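The Futurcombe Wrap Coat by Gelton
Wool blend, unlined, sizes 8 to 26 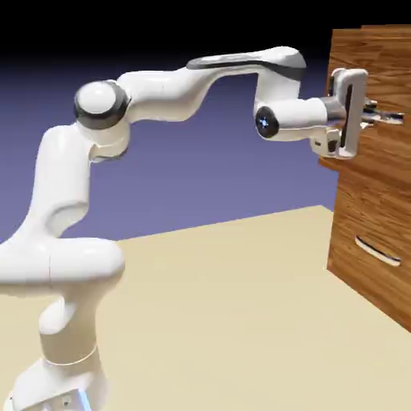

Þórey Vídalín wrote to me in November to say she'd given up on wrap coats altogether, as every one she tried made her look like she'd left the house in her dressing gown. Could I please stock one with a proper shoulder, she asked, and a belt that stayed where it was put?

Well, I could, but it took me a while to find it! I must have tried on every wrap coat going, and I had the same grumble as Þórey with most of them. Too much cloth at the front, too little at the back, and a belt that slid down to my hips the minute I sat on a bus. The Futurcombe is the first one I've wanted to keep on indoors (I did, for a whole afternoon, until I got too warm to type).

How it fits

It's cut straight through the back with a bit of shape let into the side seams, so you get a waist even when you leave it hanging open. The shoulders are set in and lightly padded – only a thin layer, nothing you'd notice in the mirror, but the sleeve hangs from the right place and the collar sits flat. The belt goes through two loops at the sides and a third at the centre back, which I wish everyone would do.

I'm a 14 in most things and I wear the 14 in this with a medium-thick jumper underneath. If you only ever wear a thin top or a shirt under your coat you could go down one. If you're between sizes and fuller in the bust, go up, as the wrap does need enough width to cross over properly or it gapes when you walk. I found that out in the 12.

On me (I'm five foot five) the hem lands a little below the knee. Gelton leave a generous turn-up, so anybody handy with a needle can take it up, and it can come down a touch too if you're tall. Sleeves are on the long side. I turn mine back once and quite like the look of it.

The cloth

It's a wool and polyamide mix from Primine, brushed on the outside and smooth on the inside. I was a bit sniffy about the mix until I'd worn it, but the all-wool sample pilled under the arms and this one hasn't so far. It's a mid-weight. Lovely for autumn and early spring, fine in winter with layers, and I wouldn't pick it for standing about on a touchline in January.

There's no lining, and the seams inside are bound with cotton tape in a slightly darker shade. It does mean that a fuzzy jumper will cling to it a bit, so put the coat on slowly or wear something slippery in between.

Pockets: two at the front, set into the side seams and deep enough for a phone, keys and gloves. There isn't an inside pocket. I've asked.

Colours

Camel, ink and moss. The camel is a warm one, more biscuit than yellow. Ink is nearly black until you put it next to black, and then it's clearly blue. Moss is my favourite and also the one I'm asked to send back least, though it does look greyer under shop lights than it does outdoors.

The belts come from Goicoechea and are made in the same cloth, but they're finished separately, so there can be the tiniest difference in shade. I've only spotted it on the camel. If you'd like a leather belt instead, anything up to four centimetres wide will go through the loops.

Looking after it

Dry clean, and not too often. I brush mine downwards with a clothes brush when I get in and hang it on a wide hanger, belt off, or the loops start to pull. Steam gets the creases out beautifully. Please don't iron it directly, you'll end up with shiny patches that won't shift.

Price and delivery

£298, with the belt. Postage is free in the UK and takes up to 7 working days, usually a good deal less. Send it back within four weeks if it isn't right, unworn and with the tags still on – and do try it over the clothes you'd really wear, with your everyday shoes, before you decide.

The next lot in moss is due on 8th April, in all sizes. Camel and ink are in stock now, apart from the 10 in ink, and you can leave me your email at the bottom of the page if that's the one you're after.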